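**Gripper won't let go of tissue - Grarkilar arm, fault 209**

**bolshy_servo** wrote:

Okay, this one is a beauty and I need more brains on it! We're running a Grarkilar arm on a tidy-up job: find the crumpled tissue on the orange seat, pick it up, drop it in the wastebasket. Picking is going great. It's the letting go. The fingers open over the bin, a torn strand stays hooked on the pad, and the arm swings home with the tissue still on it. On the seventh go the strand got into the finger joint and the whole thing stopped dead with a 209. I love this fault, it's so dumb. 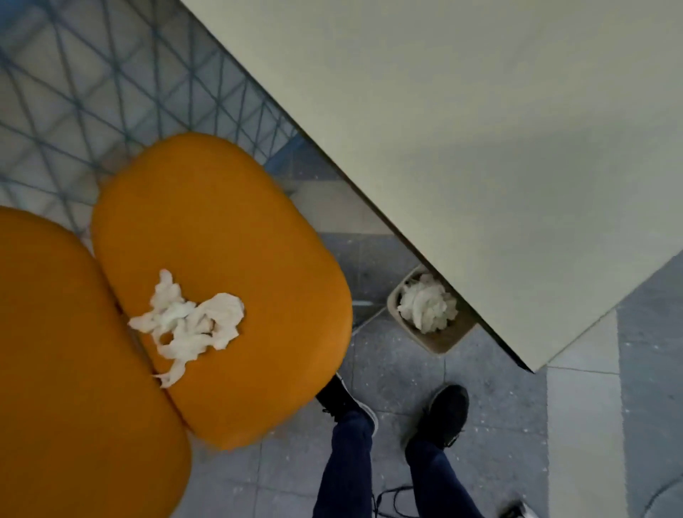 Firmware is 3203, if that matters. I've dropped the grip force as far as it'll go and slowed the opening, and neither made a lick of difference.

**riquelme_refugee** wrote:

Mechanical, mate. We had the same drama with the old Riquelme fingers. Ribbed pads grab fibres. Swap to smooth silicone and you'll be laughing.

**tinfoil_kettle** wrote:

Disagree! Smooth pads will slip on a flat fold. I reckon your demos only cover whole tissues. A person rolls the strands in with their fingertips without thinking about it, and your policy has never seen that done. Record 20 more by hand with tissue that's already coming apart.

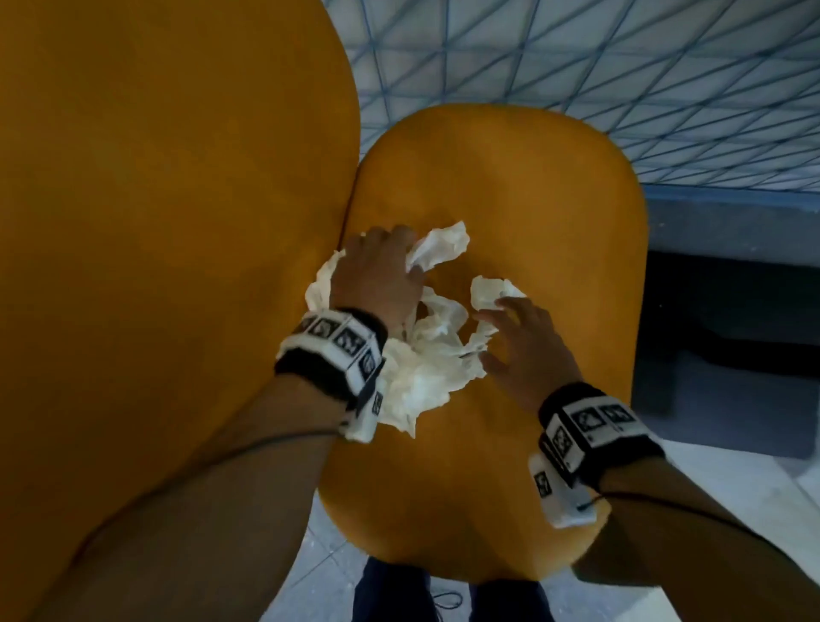 Should you clear a 209 with the arm still powered? Hit the e-stop first, every time, then pull the fibre out with tweezers and re-home.

**riquelme_refugee** wrote:

Agree on the e-stop. A Carcombe unit re-homed on my mate while he was picking fluff out of it, and he got a nasty pinch. Still say it's the pads though.

**bolshy_servo** wrote:

Ta, both - e-stop noted, I'd been a bit slack there. Zindholm do a smooth pad that fits, so I'll try that on the current policy before I touch the demos. Will post the colour-coded joint logs tonight!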